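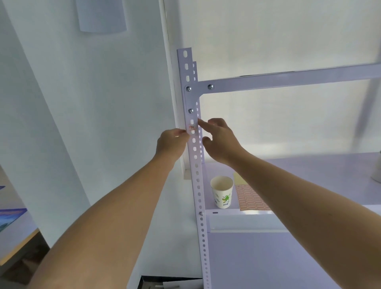
Label placement demos, Stadby cell: the follower arm stalls on the press step in 3 of 80 replays. Chi-keung Leung recorded the task by hand from the head camera. The orange-red label goes on the face of the upright, just under the lower gusset bolt, and his left hand holds the post below it. The arm has no second hand there, so the post flexes and the force limit trips.

Fotis Karagiannis: clamped the post, reran 200 replays, no stalls. Fixture drawing sent to Iyer. Ticket stays open until February.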